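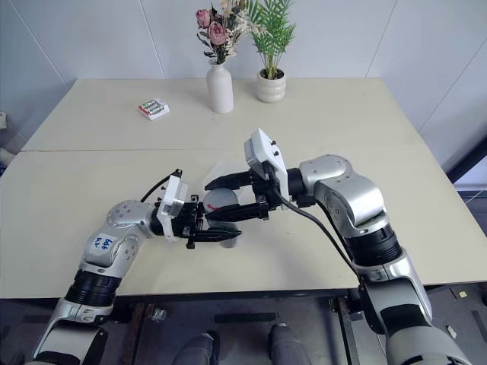

Kedent Household Hints, data card

Kedent is a table of 2345 household hints taken from the readers' columns of the Cultville paper. Each row has the hint as printed, the month, a topic, and a verdict from us. Usa Phromma typed most of it. Ojārs Mockus did the topics and regrets several of them.

What the hints are worth

Less than you would hope. We started out thinking a fair share would hold up, and most of them can't even be tested as written. "A little vinegar" is not an amount. "Overnight" may mean six hours or fourteen. Where a hint was too vague to try, the verdict column says "unclear", and that is by far the most common value. Please don't read it as "probably fine".

The verdict "held up" means one of us tried it at home twice and got what the column promised. Two tries is a thin basis for anything. Colette Lecomte thinks we should have dropped the column altogether, and she may be right.

Topics

There are 12 topics. Stains and Laundry overlap badly. Pantry was meant for dry goods but picked up anything with a container in it.

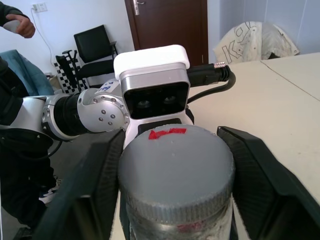 Stuck lids have a topic of their own, and it is the weakest part of the table. Readers swore by hot water, rubber bands, a tap with a spoon, and in one February column, prayer. Hardly any of them said what sort of lid they meant. A gray screw-on lid with a finely ridged rim gives you something to grip, and a rubber band may add very little to that. A smooth metal lid on a jam jar is a different problem. We split the rows by lid type where the text allowed it, which was 8 rows. I would not draw a chart from them.

Known problems

The same hint often comes back a few years later under another reader's name. Fung-ping Fung matched the exact copies, but reworded ones are still in there.

Months are from the printed page. Some pages were bound in the wrong order, so treat the month as a guess.

The Lepik edition of the paper ran different columns and is not included, whatever the old version of this file said.

Changes

Version 2 fixes the broken quotation marks and removes the "popularity" score, which measured nothing.

Corrections go to Ojārs Sproģis. Send the row number and the reason you think it's wrong.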